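About Pruvside

Pruvside is a small school of home skills in Trarton. We teach children and grown-ups how to take care of the clothes and textiles they already have: sorting, folding, mending, storing, and giving away in good condition. Our courses are short and most of them take place in the afternoon, so that parents can come together with their children after school.

How we started

The school was started by Sanne De Graaf, who moved to Trarton from the Netherlands and worked for many years in a hotel linen room. In the beginning she gave one folding class per month in the back of the Karaca fabric shop, at a table that was meant for cutting curtains. The first class had four people. They asked for a second one, then they brought their sisters and neighbors, and in the next July we signed the lease for our own two rooms on the floor above the shop.

Today we have three teachers and one assistant. Last year 600 families took part in at least one class.

What we teach

Our best known course is Folding From Zero. It has five lessons of 50 minutes. In the first lesson we only fold flat things, such as napkins and pillowcases. In the second we come to knitwear, and many people are surprised that we spend the whole lesson on it. Knitted cloth stretches when it hangs by its own weight, so we teach to fold it in a thick bundle and to lay it down — never to hang it on a thin hanger. We like to practice with striped pieces, as the stripes show at once if the fold is crooked.

With the youngest groups we work on the floor. A child of four or five years can not reach well over a table, but on a mat she can walk around the cloth and see it from every side.

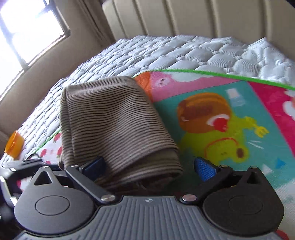 Striped knit, folded, on a children's play mat with cartoon panels.

The other courses are Closet and Drawer (three lessons), Small Repairs by Hand (six lessons), and Packing for a Family, which we give only before the summer holidays. For schools we have a morning program. The teacher of the class stays in the room and folds with the children.

Our rooms

The big room has low shelves on two walls and place for 14 adults at the tables. The small room has a soft floor covering and is used for the children and for parents with babies. Shoes stay in the hallway. There is an elevator, but it is narrow, so please fold the stroller before you go in.

The Cudero shelf

Next to the entrance stands a shelf which we call Cudero, after the street where Sanne lived before. Everybody can leave clean clothes there and everybody can take something home. Since we began to write it down, 2,631 pieces have found a new owner. We are happy with sweaters, blankets and children's clothes. Please do not bring shoes or bed pillows, we have no space to keep them.

Prices

A single lesson costs $18 for one adult. Children pay nothing when they come with a parent. The full Folding From Zero course is $74, and you can pay it in two parts. If the price is a difficulty for you, speak with Sanne before the first lesson.

Visit us

The door is open from 1 p.m. to 6 p.m., also when there is no class. Ring the upper bell, the lower one is for the shop. You are welcome to look at the rooms, ask your questions, and bring a sweater that you never know how to fold.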